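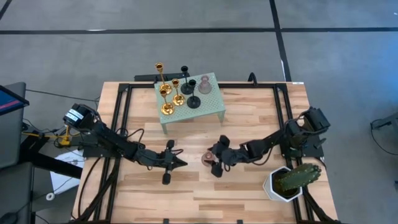

A commenter at Stastomby asked whether the grip fault on the Kirkside two-arm kit had been fixed by the August firmware. It hasn't, at least on our unit.

We paid extra for the parallel grippers and have logged 577 pick cycles on small décor: candlesticks, bud vases, a potted fake cactus. The right jaw lost its force limit in six of them. It kept closing past the set point until I hit the stop. The left jaw never did it.

Kirkside support told us to recalibrate every 30 cycles. We did, and the fault came back at cycle 418.

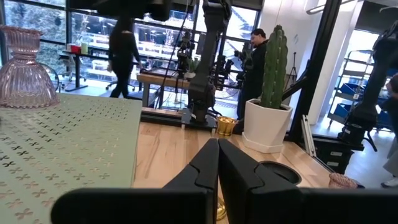

## Verdict

Good arms, decent software, poor fault handling. The log shows no error when the limit drops out, so keep a hand near the stop. I'd wait for a fix before putting glass in it.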